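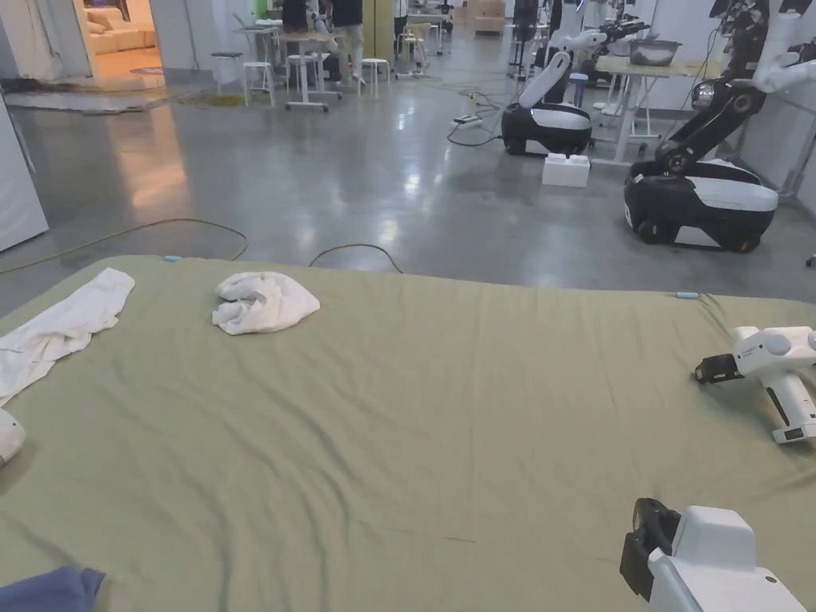

2 min read

Chapter 3
Before You Sign the Quote

Babak Tehrani once approved a mobile arm from Cullex on the strength of a towel-folding demo. The quote left out spare fingers, cables, floor space and the 22 days his staff spent on setup. Be wary of any price that fits on one line.

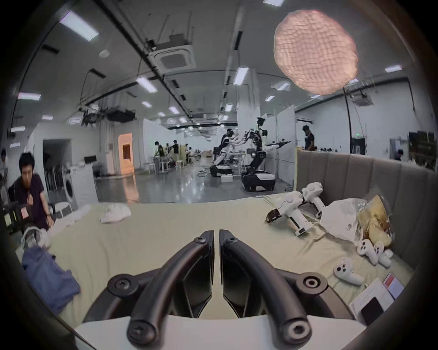 Ask, too, who pays when the task changes. A vendor's "flexible" often means a second invoice. In this chapter we rebuild Tehrani's budget, starting with the $1,460 he had set aside for repairs.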